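Chapter 3
Streaks, Slumps and Other Stories

Sports pages love a streak. A basketball team wins six in a row and the announcers start talking about chemistry. The same team drops four and somebody's job is in danger. This chapter asks how much of that talk deserves to be believed, and the short answer is less than you would like.

Take the Hestow women's team, which played 18 league games last winter and won nine. Midway through, coach Roksolana Kostiuk moved Poppy Crabtree to the bench, and the team won the next five. Local writers credited the move. Few of them mentioned that three of those wins came against the bottom two clubs, or that Crabtree's shooting had hardly changed.

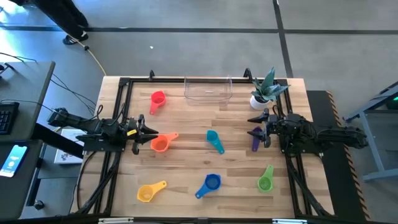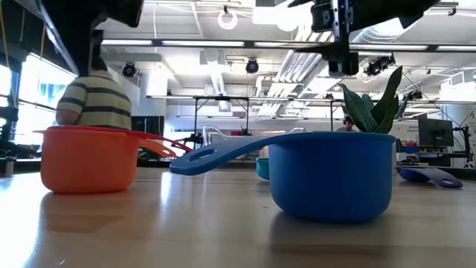

Measuring cups on a tabletop.

Try a coin. Toss it once for every game in a season and write down the results. Most students are surprised by how long the runs are, and many suspect the coin. A team that is exactly average will also have good weeks and bad weeks, and each one will come with an explanation attached.

None of this proves that hot hands are a myth. Players do get tired, hurt or confident. The trouble is that a dozen games can rarely tell you which. Before accepting any claim in the pages ahead, ask how many games it rests on and who picked the starting point.

3.1 What counts as a streak?

We begin with a record of 73 free throws taken by one player, Cirilo Cisneros, in a single July practice.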